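Hard textured fingers or soft pads for mixed grocery packing?

Asked by gravelhopper in Grippers and End Effectors

Hi everyone, I've been reading this board for ages and finally have something to ask, so please bear with me because I tend to go on a bit. I have a two-arm tabletop setup that I use for packing small household things into a shopping basket, with one overhead camera and a small one at the wrist. The controller is a Won, and I have no complaints about it at all. My trouble is the fingers. I'm using the stiff black Ratach ones right now, and I keep wondering whether I should switch to the soft Pluvby pads before I put any more hours into this (I've logged 3,744 grasps since April, so I'm a little attached!). Bottles I can live with. Thin floppy packages are what drive me up the wall. 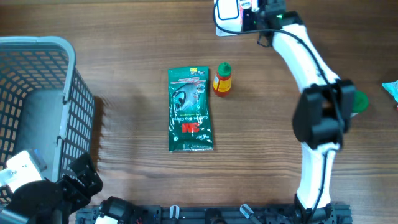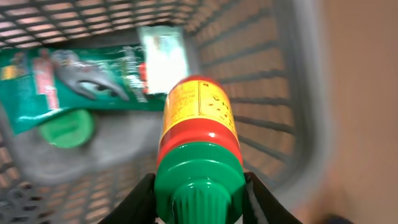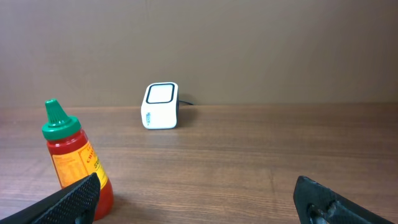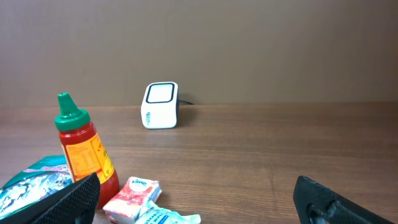
My budget is $500, which has to cover both arms, and I'd like to keep the wrist cameras where they are if I possibly can. I did try lowering the grip force, and that made things worse with the flat stuff. The squeeze bottle in the second picture is held by its green cap, one finger on each side, and that's the kind of grasp I'm happy with. The glove packet lying flat in the first picture is the other extreme, and I've never found an approach angle for that sort of thing that I really trust. Has anybody compared the two finger types on a similar mix of items? I'd love to hear how it went, even if the news is bad.

tinplate_owl

I went from stiff fingers to the Pluvby pads last winter, so I can tell you how it went for me. They're lovely on boxes and anything with a round cap, and I stopped worrying about crushing things. On flat packets they were a letdown, I'm sorry to say. The pads are thicker, and they wouldn't get under an edge. What helped me much more was bringing one fingertip down on the packet, dragging gently until the plastic bunched up, and then closing on the fold. You already have a dotted texture on your fingers, going by the last two pictures, so I'd try that before spending anything. Also check your tips after every 2,000 grasps or so, mine had worn smooth and I'd been blaming the software the whole time.

One more thought about the wrist camera. Thicker pads will take up more of the bottom corners of your view, and you may have to redo your calibration. I did mine with 8 poses and it was fine.

marshlamp

soft pads all the way, never looked back

brasskettle9

Wostness makes a thin slip-on sleeve that might suit you as a middle road. I've only used it on one arm and only for jars, so take that for what it's worth. If you do change fingers, do one arm first and leave the other as it is, and run the same packets on both for a week. Come back and tell us what you find, I have a drawer full of wipes and snack bags waiting on the answer.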